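Raddale tabletop layouts

Notes and pictures for the small-object layouts set up on the Raddale table. Maintained by Ademir Tavares.

Contents

layouts/ – one text file per layout
pictures/ – JPEG, same base name as the layout file
objects.csv – name, material, height in mm, supplier
CHANGES.txt

There are 68 layouts. Each has one holder (tray, dish or rack) and up to 4 small items. Layouts 1 to 30 were done before the table was re-covered and use the old square numbers. Use squares_old.csv for those.

The table

The top is covered in brown paper and marked off in squares with dark blue tape. A holder stays inside one square. Items can stand on the holder or on the bare paper. When the paper tears we replace the whole sheet and lay the tape again, so line positions can shift by up to 2 mm between layouts.

Naming

Files are named holder_item_number. "Ribbed" is the aluminum tray with parallel ridges. Short items tend to tip on the ridges – note it in the layout file if you had to move one.
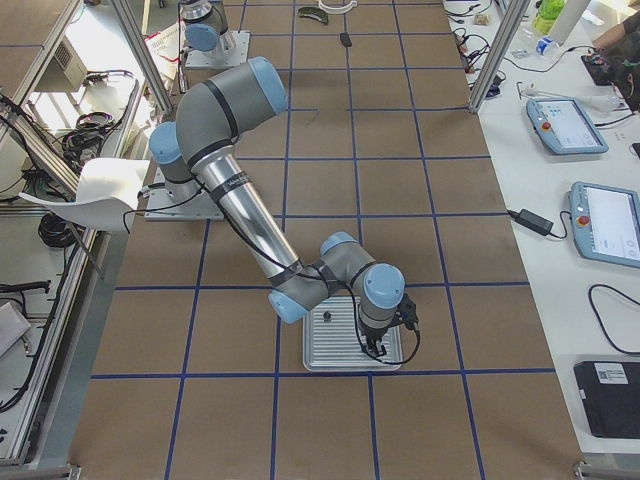 Ribbed tray within one tape square, small dark cylinder standing on its left part.

Known problems

Supplier names are missing for the Zunico items in objects.csv.
Two layouts list the wrong holder. See CHANGES.txt.

Send corrections to Ademir with the layout number in the subject line.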